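Cluno starter kitchen set, quick review

Posted 17 September 2023

Writing this fast before I leave for work. Got the Cluno set from Tannous after reading way too many of the 537 reviews on there. Half of them are people talking about the box. So, the stuff itself.

Needed everything at once. New place in Bradinside, old kitchen things stayed behind. Did not want to shop for a pan, then a colander, then plates. One order, done. Shipping was 15 extra, a bit much.

Colors first, because the listing photos are bad. Mostly greens and blues, mint on the colander and mug, green on the pan handle too. The big round plate is lavender and you can sort of see through it. Didn't expect to like that one. I do. Everything looks fine out on a white table together, even with fruit and a ketchup bottle in the mix.

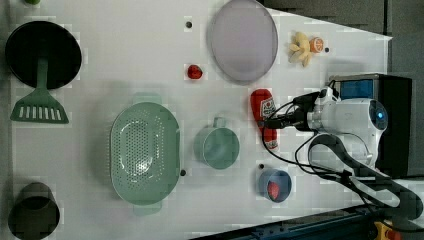
The pan and the colander

Pan is what I use most. Round, black, does eggs OK if you keep the heat low. High heat, not great, mine stuck the first week. Handle stays cool enough. Slotted spatula is the same kind of green and flips fine. Slots are a pain to clean when egg dries in them so rinse it right away.

Colander is big. Oval, handle on each end, small holes so rice mostly stays put. Wish it was round tbh, it sits funny in my sink and takes up half a shelf. Drains quick though. No complaints on pasta.

Mug is a mug. Good size for coffee, handle fits my whole hand.

Plates, pot, the rest

Gray plate is the one I grab for lunch. Plain, flat, wipes clean. The teal pot is on the small side, fine for soup for one or reheating leftovers, not for spagetti. Loop handle is tiny and gets hot, keep a towel near. Blue bowl is good for fruit or cereal.

Black cups I'm less sure about. Plain cylinders, tip over if you look at them wrong. Ended up using one for pens.
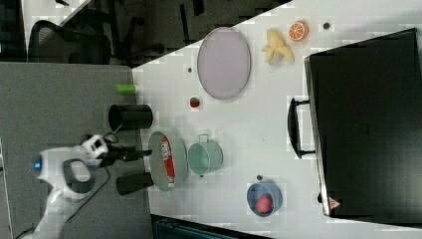 Gray plate, teal pot and blue bowl, with the black cups on their sides.

Good: colors, colander size, easy to wash, one order and your done.

Bad: cups, hot loop handle, shipping cost, no lid for the pot.

Compared to the Skusuvum set my sister has, hers is heavier and feels nicer in the hand but no colander and it's all beige. I'd still take this one.

Three out of five, maybe a bit over. Would buy the pan and plates again. Will update in March if the pan coating holds up.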